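Plonum Household Textiles Program
Progress report to the Flosstead Fund
7th February

1. Purpose of this report

This report covers the second period of the program, from the close of the August reporting round to the present. It sets out the work completed under the grant, the condition of the towel stock, and the matters on which the Fund's guidance is requested.

2. Summary of progress

The program supplies clean, folded household linen to families moving into Psarras housing. During the period, 2128 towels were washed, inspected, folded and issued. The target for the full grant year remains 3000. Stock purchased to date stands at 3578 pieces, including hand towels and bath mats, which are recorded separately in the annex.

Issue was slower than planned in the opening weeks. The Grireck laundry closed one of its two drying lines for repair, and bundles could not be released on the agreed days. Deliveries returned to schedule once the line reopened, and no family went without a starter set.

3. Folding and presentation

The Fund asked that linen reach households in a consistent form. A single fold has therefore been adopted for the gray towels, which make up the larger part of the stock. Each towel is brought to a flat rectangle of several layers, so that it can be stacked on a standard shelf and tied in sets. The earlier practice of rolling has been discontinued because rolled towels loosened in transit and had to be redone on arrival.

Folding takes place on the pine table in the preparation room. The bare wood has proved serviceable and is wiped down at the start of each shift. 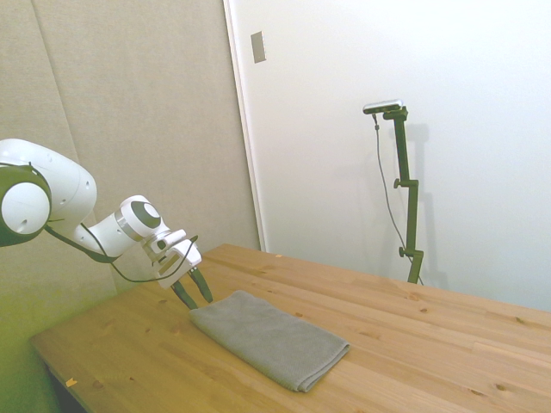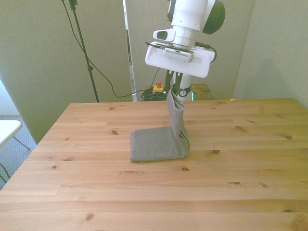 Gray towels on the pine table, preparation room.

The written folding guide has been revised twice. The current version is two pages long and asks staff to check hems and corners before a towel is added to a bundle. Pieces with pulled threads or open seams are set aside for mending. Those beyond repair are cut down for cleaning cloths and removed from the stock count.

4. Stock condition

Wear has been within the range expected for this grade of cloth. Some 5 percent of the towels inspected were withdrawn, mainly for frayed edges. Shade variation between the first and second purchase lots is noticeable when the two are stacked together, and sets are now made up from one lot only.

5. Expenditure

Spending on laundry and transport is in line with the approved budget. Spending on shelving is below budget, as the second storage bay has not yet been handed over. The program asks that the unspent amount be carried into the next period.

6. Next steps

The second bay will be fitted when access is granted. A short survey of receiving households will follow, covering the size of the sets and the condition of linen on arrival. The Fund is asked to confirm whether bath mats should continue to be counted toward the annual target.

Annex: stock record by item and lot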